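Hard water and the laundry, part two

9/11/22

I moved the test strips from the kitchen to the utility room last month and finally have enough readings to write this up. The first post covered the kettle. Laundry is more complicated, as detergent chemistry gets involved and the dose on the box assumes a water hardness you may not have.

Our supply comes from the Todness reservoir side of town. Conductivity at the cold tap was 761 microsiemens per centimeter on the first reading. A sample from a relative's place in Barbu, on a different supply, gave 428. Same meter, same calibration solution, both samples left to reach room temperature. Conductivity is only a proxy for hardness, but the strips agreed with the ranking.

Calcium and magnesium ions tie up surfactant before it can do anything useful. Powders include builders (zeolite, carbonate, sometimes citrate) to deal with this. Liquids generally include less. If you use liquid in hard water at the soft water dose, towels go stiff and whites drift toward gray over a few months. Mine did. I had been blaming the towels.

I ran the following for seven weeks. Same cotton towels, 60 C, full spin, no softener. First the liquid we already had, at the low dose. Then the same liquid at the hard water dose. Then Colari powder at the hard water dose. Stiffness was judged by hand, so treat it as opinion. The powder was clearly better, the high dose liquid was acceptable, and the low dose was bad enough that I stopped that run early.

Citric acid in the rinse also helped, at 4 teaspoons dissolved in a cup of water and put in the softener compartment. I don't do it every wash. Do not combine it with chlorine bleach. 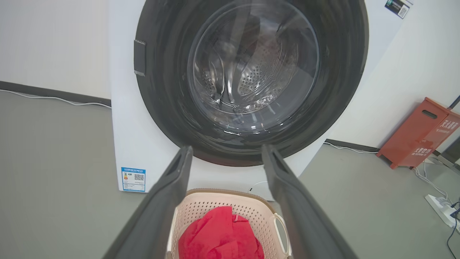
Front loader, door open. The dark ring is the rubber gasket.

Scale on the heating element is a separate question and I can't see the element without taking panels off. A descaling cycle each November is my current plan. Leaving the door open between washes does nothing for scale, but it does help with smell.

I priced a Sundholm ion exchange softener as well. The unit is reasonable, the plumbing is less so, and the salt is a permanent cost. For two people the powder wins on cost for now. Next post will be the shower head, once I find a thread adapter that fits.

Filed under: water, house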